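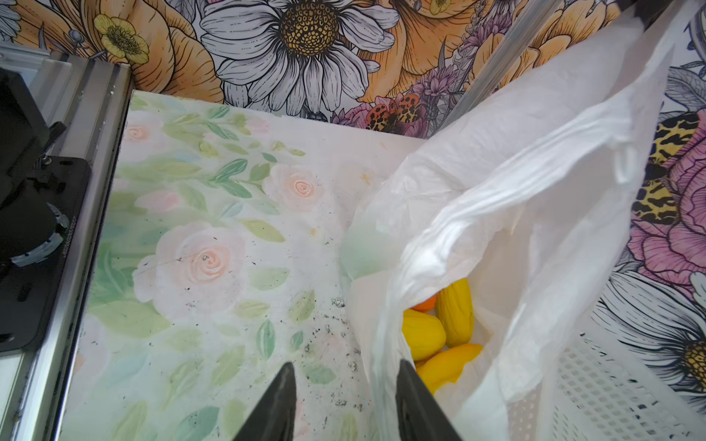 I have had the Trolex parallel gripper kit on the bench since October, and I have used it enough now to write down what I think of it. The short version: the mechanics are good, the wrist camera mount is very good, and the software that ships with it needs another release or two.

## What comes with it

The kit includes the gripper body, two tapered black fingers, the wrist camera bracket, a controller board and a 3 m cable. The fingers attach with two screws each. Assembly took over 13 minutes the first time, most of it spent routing the cable so it would not catch at full wrist rotation. The bracket for the cable clamp is sold separately by Trurnton and should be in the box.

## Thin film

Rigid blocks tell me little about a gripper, so most of my testing has been with plastic bags. The current setup is a translucent white bag of yellow, banana-like pieces, open at the mouth, with a perforated white basket under it. The task is to take a handle, lift, and set the bag down inside the basket.

The narrow tips help. They get under a handle loop without pushing the rest of the bag away, provided the approach is slow. At the default closing speed the film moves before contact and the grasp misses. I reduced the speed to 10 percent for the last part of the approach and left it there.

Force control is coarse at the low end. The controller accepts values up to 600, but I could not find a setting that registered a single layer of film as a contact. For bags I ignore the force reading and close to a fixed position.

## Camera

The view from the wrist keeps both fingers in the picture, so alignment can be checked without a second camera. Glossy film produces bright highlights, and auto exposure reacts to them badly. Lock the exposure. I also run a floral print on the table and a larger one behind it – a busy background is a fair test for segmentation, and the bundled Nornia plugin does poorly on it. It tends to merge the bag with the pale parts of the tablecloth pattern. The Šindelář driver has no segmentation at all but gives cleaner timestamps, and I have switched to it.

## Still open

- Finger pad wear. No data yet.
- Whether the newer firmware changes the low-force behavior. The release notes do not say.
- Longer fingers, listed as an accessory but out of stock.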